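Talking Salt Dough With the Woman Behind Drarard Craft Mornings

The founder of the Drarard craft mornings has made salt dough with children for most of her working life. She taught preschool in Sivley before she opened her own room in Trumness, and she still uses the recipe she started with.

"Two cups of flour, one cup of salt, one cup of water," she said. "People write to me asking for the secret one. There is no secret one."

The mornings began in June with 4 children from the same street. By the end of the first season 56 were signed up, and she had to split them into two groups by age. The younger group gets dough she has mixed ahead of time. The older children measure and knead their own.

Most of the trouble, she said, comes from the oven. Parents bake the pieces too hot and they puff up or split.

"I keep mine at 200 degrees Fahrenheit and leave them in for hours. A thick handprint might need the whole afternoon. If you're in a hurry, roll it thinner."

She colors some batches with food coloring worked in by hand, and leaves the rest plain for painting later. Plain dough is better for children under three, she thinks, who mostly want to poke it. She watches that age closely because the dough is far too salty to eat.

What about keeping it? She stores leftovers in a sealed bag in the refrigerator and throws them out after a week. Finished ornaments get two coats of clear varnish — front and back, with a day between.

She has been asked to bring the class to Espiritu in the spring and has said yes to one Saturday a month.
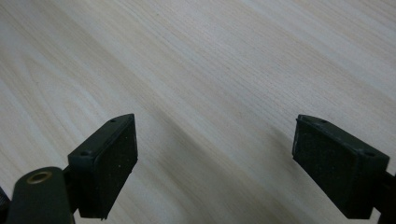 "I'll take the same flour and the same cutters," she said. "The older ones want to try beads next, so I'm saving up drinking straws for the holes."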